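The Dodden Hand Gripper: How a Person Teaches a Robot to Pick Things Up
By Anel Baloyi
Updated 30/08/2023

Some robots learn by copying people. The Dodden is a tool that helps them do it. It is a kit made by a company called Prorneo, and schools and clubs can buy one.
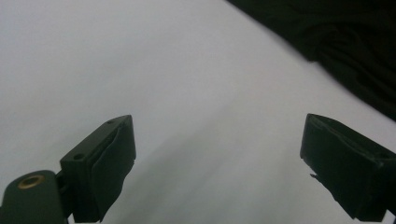

What is a gripper?

A gripper is the part of a robot that grabs things. Your hand has four fingers and a thumb. The Dodden has two fingers, one on each side, and they face each other. When they close, they pinch whatever is in the gap. When they open, they let go.

The Dodden is different from most grippers because it has no robot arm behind it. A person holds it and moves it about. There is a trigger in the handle, a bit like the one on a spray bottle. Squeeze it and the fingers close.

Why would a person hold it?

Picking up a cup seems easy to you because you have done it so many times. A robot has to be shown. One way is to write out every tiny movement as computer code, but that takes a very long time, and the code may stop working if the cup is moved a little to the left.

Another way is to do the job yourself and record it. The Dodden has a small camera that looks out over the fingers. While you work, the camera records what is in front of the gripper. A sensor in the handle records how far the fingers are open. Later, a computer program studies the recordings and looks for patterns.

One go at a job, from start to finish, is called a demonstration. A robot needs plenty of them. The starter lesson in the kit asks for 56, and our group got through those over 3 afternoons in June.

What are the pads for?

Hard plastic is slippery. If you try to pick up a cloth with two plastic rulers, it will probably slide out. The Dodden has a soft, dark pad on the inside of each finger to help it hold on.

The pads get a lot of use, and they can crease or tear. A frayed pad will often still grip, but thin things like paper and cloth become harder to hold. Spare pads come in the box. Ask an adult to help you change them, as the old ones can be stiff to pull off.

What jobs can you try?

The lesson book is called Cornach. It starts with folding a cloth, then moves on to stacking cups and sorting socks by colour. Cloth is the hardest of these. A cup keeps its shape when you lift it, but a cloth changes shape every time you touch it.

Choose a plain surface to work on. Move slowly. If you drop something, pick it up and keep going – the computer can learn from that too.

What did we think of it?

The gripper is easy to use and most children aged nine and up will manage it. Younger ones may find the trigger stiff. It gets heavy after a while, so take turns.

The program is slower than we expected, and you need a fairly new computer to run it. The kit costs around $325. It doesn't come with a robot arm. For that you need the Matheson arm, sold separately, or you can watch a pretend arm do the job on your screen.

Words to know

Gripper: the part of a robot that holds things.
Sensor: a part that measures something, such as distance or heat.
Demonstration: showing how a job is done from start to finish.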